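The Bed That Won't Stay Made

March 2025

Ask the builders at Bruvley what the hardest object in robotics is and they won't say eggs or doorknobs. They'll say a sheet. Specifically, a plain white sheet on a top bunk, with a guardrail in the way of every useful angle.

The Bruvley workshop is one long shared room over a print shop in Lolesard, and its pet project, Ivoveo, is a homebuilt bed-making robot that has eaten 13 months of evenings. I love this machine. It cost its makers 2,770 dollars in motors, belts and bearings, and it still gets beaten by cotton! 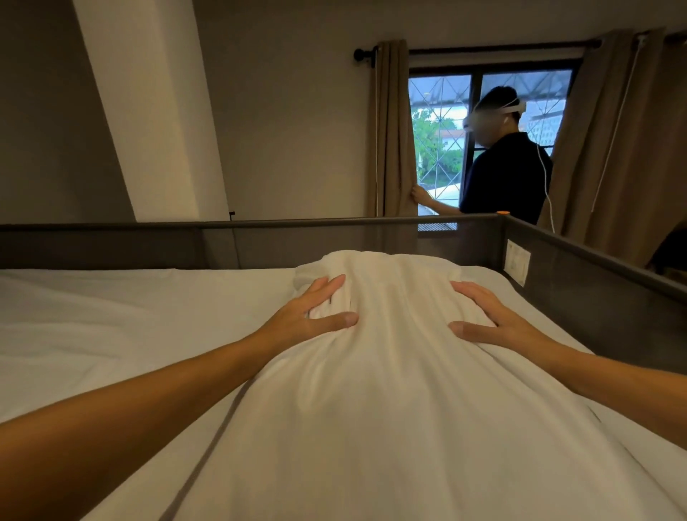

The trouble is that fabric has no fixed shape. Push it with both hands and the middle rises, folds appear, and all the software's ideas about corners go out the window. So the team went back to how people do it – palms flat, fingers spread, small pushes outward – and began building a library of those moves. They have 400 so far.

The control board, nicknamed Mikuš, now picks a starting push on its own and gets it right in 92 tries out of a hundred. Finishing is another matter. Tucking along the rail side still needs a human, and the fingertips are on their sixth redesign, this time in soft silicone cast in muffin tins. A full bunk, start to finish, is the goal for June.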